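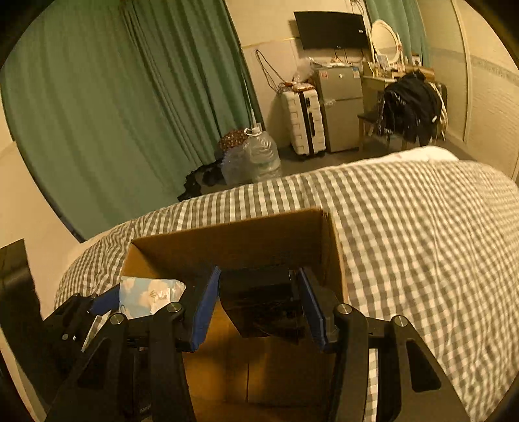
Unit 4: Budgeting for Hand-Held Gripper Kits

Course handout, revised October 29, 2022
Instructor: Heather Lowther

Read this before you fill in the planning sheet. The sheet goes to Murray Tipoki, who checks the totals before an order is placed.

1. Start with the task

Write down what will be picked up and where it will go. Packing a cardboard box on a bed needs a tool that can hold a boxy item between two fingers and lower it through the opening. Measure the widest item on your list and the narrowest box opening. The open width of the fingers has to suit both – most returned kits in past terms failed on the second number.

2. What goes on the sheet

The gripper body is one line. Finger pads are a separate line. The tool in the picture has a blue pad on the inner face of each finger, and pads are budgeted as a consumable. Mounts, cables, storage cards and a carrying case go under accessories.

Many first drafts leave out operator time. For a home setting, allow for travel, setup and putting the room back as it was.

3. Worked case: Sinaden

The Sinaden plan had a ceiling of $2000 for 4 kits. Gutton quoted for complete kits and Goodwin quoted for bodies only, so the two prices could not be compared until pads and mounts were added to the Goodwin quote. Muchen Cai's corrected version is in the course folder. Use her layout.

Spare pads were set at 40 for the term. Shipping was left off and had to come out of the accessories line.

4. Buy or borrow

Borrowing from Sandeck makes sense for a pilot. Ask who pays for a bent finger or a lost screw – get the answer in writing.

5. For next class

Bring one completed sheet with two quotes attached. Warrick Doolan will go over lead times for orders needed by March. Questions about the form go to Trudy Doolan.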